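To: facilities-materials list
Date: 2022-09-28
Re: Surface for the second work table

The Office of Laboratory Furnishings thanks members for their replies to the notice on table surfaces. The earlier message is quoted for reference.

> Mirta Núñez wrote:
> Before the order with Clallino is placed, could the office confirm
> which finish was chosen for the Batell room? Our group would prefer
> a pattern with some color in it to a plain white top.

The finish chosen is the glossy white marble pattern with short diagonal veins in rusty brown and beige. It will be laid directly on the ribbed aluminum profiles.
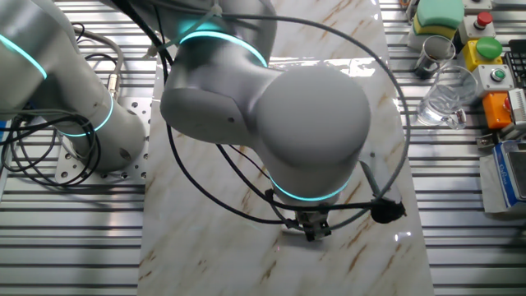
Marble-pattern slab on aluminum profiles.

Groups wishing to receive the same finish should write to the office by the end of October. Delivery from Clallino takes roughly 30 days. The budget for the Batell room is limited to 3,000 dollars, and requests beyond 2 slabs per group will be held for the next cycle.

Office of Laboratory Furnishings
Liem Building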